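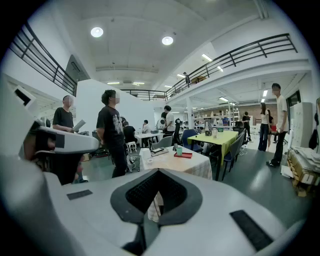
*Tuesday, downstairs at Burgate. Tables dressed, tea on the go, Mesfin's list doing the rounds.*

**Workshop floor: what's changing**

Quick one as the newsletter goes out at 5 and I'm still typing.

The cloths stay. Lots of you asked. White and beige on the near table, yellow-green on the long one, and yes they will get washed, Aigars Dambrauskienė has taken them on for November. If you spill something, tell him the same day please. Not the week after.

Cups. Green cup, small white cup, whatever you drank from, it goes back on the red tray when you're done and the tray goes up to the kitchen at 4. We bought 21 new ones in the spring and 17 are missing. Check your desks. Check your cars.

Chairs: dark ones live along the long table, backs out, so people can get past with boxes. Blue chair goes at the end. If you borrow one for the partition desks bring it back before you leave, the Lukoševičius evening class needs every seat and they start at 6 sharp.

Mezzanine is still half full of the Gekisari boxes. 134 to go, down from 300, so thank you to everyone who carried. Next carry-down is Tuesday after lunch. Closed shoes. Lift is out agian, so it's stairs only.

Mesfin Mekonnen has the sign-up sheet for the Cerkgate open day and still wants names for set-up and for washing up. Especially washing up. Find him on the floor or leave a note on his desk, he doesnt read email before noon.

Lost and found: one gray scarf, a phone charger, half a set of keys. Ask at the front.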